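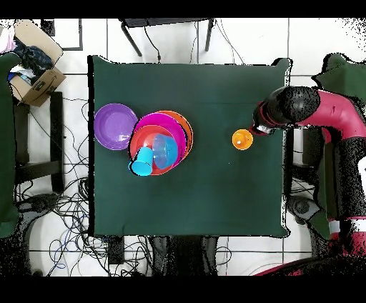
초록 식탁보

이사한 지 한 달이 다 되도록 나는 그릇을 제자리에 넣지 못했다. 변명을 하자면 제자리라는 게 아직 없었다. 싱크대 위 찬장은 경첩이 하나 빠져서 문을 열 때마다 고개를 푹 숙였고, 아래 찬장에서는 먼저 살던 사람이 쓰던 세제 냄새가 났다. 그래서 그릇은 죄다 초록 식탁보 위에서 살았다. 나는 밥을 서서 먹었다.

그릇이라고 해 봐야 전부 플라스틱이다. 고모가 시르켈 상가에서 분식집을 할 때 쓰던 것들인데, 가게를 접으면서 나한테 넘어왔다. 보라, 주황, 빨강, 자홍. 고모는 색이 요란해야 떡볶이가 맛있어 보인다고 믿는 사람이었다. 맞는 말인지는 모르겠지만 흰 접시에 담은 떡볶이는 어쩐지 병원 밥 같긴 하다.

그런데 2월 어느 아침에 고모한테서 전화가 왔다.

"너 그 그릇들 아직 갖고 있지?"

"갖고 있지. 왜?"

"오늘 저녁에 갈게. 밥 좀 줘."

끊고 나서 한참 식탁을 쳐다봤다. 고모는 나를 키우다시피 한 사람이고(정확히는 8년을 같이 살았다), 자기 그릇이 어떤 꼴로 지내는지 보면 분명히 한마디 할 것이었다. 아니, 한마디면 다행이지. 나는 양말을 걷어 올리고 바닥에 앉았다가, 바닥 타일이 너무 차가워서 도로 일어났다.

넓은 것부터

고모의 방식은 간단했다. 넓은 것을 밑에 깔고, 그 위로 점점 작은 것. 가게 주방이 워낙 좁아서 옆으로 늘어놓을 데가 없었고, 그러니 위로 올리는 수밖에 없었다. 안데사이드로 가는 50번 버스가 가게 앞에 설 때마다 선반이 부르르 떨렸는데, 고모가 쌓은 그릇은 떨기만 하고 넘어지지는 않았다. 내가 쌓은 건 잘만 넘어졌다. 플라스틱이라 깨지지도 않고 온 주방을 굴러다녔다. 그 소리! 지금도 기데오 라면 국물 냄새만 맡으면 그 소리가 난다.

빨간 접시에는 하늘색 컵이 옆으로 누워 있었다. 언제 누웠는지 모르겠다. 사흘 전에 물을 마신 기억은 나는데 그 컵이었는지는 자신이 없다. 나는 컵을 세워 보았다가, 어차피 또 씻어야 하니까 그냥 들고 싱크대로 갔다.

씻으면서 생각해 보니 고모가 밥을 달라고 한 건 처음이었다. 늘 주는 쪽이었지 받는 쪽인 적이 없었다. 가게 문 닫던 날에도 고모는 마지막 어묵을 나한테 다 건져 주고 자기는 국물만 마셨다. 금고에는 3,426원이 있었다. 그걸 굳이 세어서 영수증 뒤에 적어 놓은 것도 고모였다. 그 영수증을 내가 어디다 뒀더라. 어커트 서점에서 산 요리책 사이에 끼운 것 같은데, 요리책 상자는 아직 뜯지도 않았다.

그래서 또 한눈을 팔았다. 상자를 뜯었고, 책을 꺼냈고, 영수증은 47쪽에 있었다. 하필 잡채 만드는 법이었다. 집에 당면은 없었지만 가게는 가까웠다. 나는 젖은 손으로 점퍼를 입고 나갔다 왔다.

다녀와서 다시 쌓았다. 넓은 주황색을 밑에 놓고, 남색 작은 것을 그 안에 넣고, 분홍색을 올렸더니 벌써 기우뚱했다. 연한 파랑을 분홍 속에 끼우고 다홍색까지 올리고 나니까 탑이 대놓고 한쪽으로 기댔다. 고모라면 남색부터 빼라고 했을 것이다. 밑에 작은 게 끼어 있으니 위가 삐딱할 수밖에. 알면서도 나는 그냥 두었다. 주황색 컵 하나만 따로 옆에 세웠다. 물 마실 컵은 있어야 하니까.

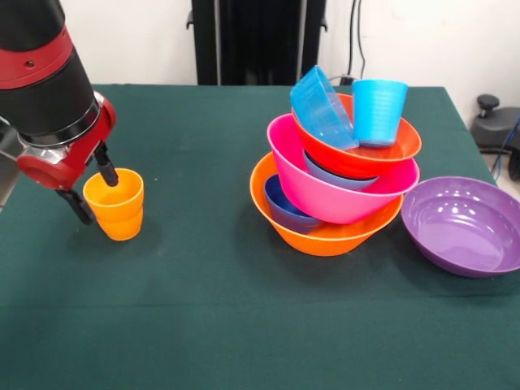
저녁 여섯 시

고모는 여섯 시에 왔다. 신발도 다 벗기 전에 식탁부터 봤다.

"야, 저거 넘어진다."

"안 넘어져. 아까부터 저러고 있어."

고모는 가방을 내려놓고 식탁을 한 바퀴 돌았다. 손이 근질근질한 게 눈에 보였다. 손가락 하나를 다홍색 그릇 가장자리에 댔다가 떼고, 또 댔다가 뗐다. 그러더니 의자를 끌어다 앉았다.

"배고프다. 뭐 했어?"

"잡채."

"네가?"

나는 제일 위에 있는 다홍색 그릇부터 꺼내서 잡채를 담았다. 당면이 좀 불었고 시금치는 간이 하나도 안 배었다. 고모는 한 젓가락 먹고 아무 말도 안 하더니 간장을 달라고 했다. 그리고 간장을 쳐서 다 먹었다. 더 달라고도 했다. 두 번째는 분홍색 그릇에 줬다. 이게 조금 더 크다고, 이만큼을 어떻게 다 먹느냐고 투덜거리면서 그것도 다 먹었다.

밥을 다 먹고 영수증을 보여 주었더니 고모가 안경을 이마로 밀어 올리고 한참 들여다봤다. 글씨가 예쁘네, 하고 자기 글씨를 칭찬했다. 그러고는 접어서 자기 지갑에 넣어 버렸다. 달라고 할까 하다가 말았다.

설거지는 고모가 하겠다고 우겼다. 나는 옆에서 마른 수건을 들고 기다렸다. 고모는 그릇을 하나씩 건네면서 찬장 경첩은 왜 저 모양이냐, 십자드라이버는 있냐, 보라색 접시는 원래 두 장이었는데 한 장은 어디 갔냐 물었다. 나는 보라색 접시 얘기에만 대답을 못 했다.

"찾아봐. 다음에 올 때까지."

고모는 손을 털고 드라이버를 가지러 갔다.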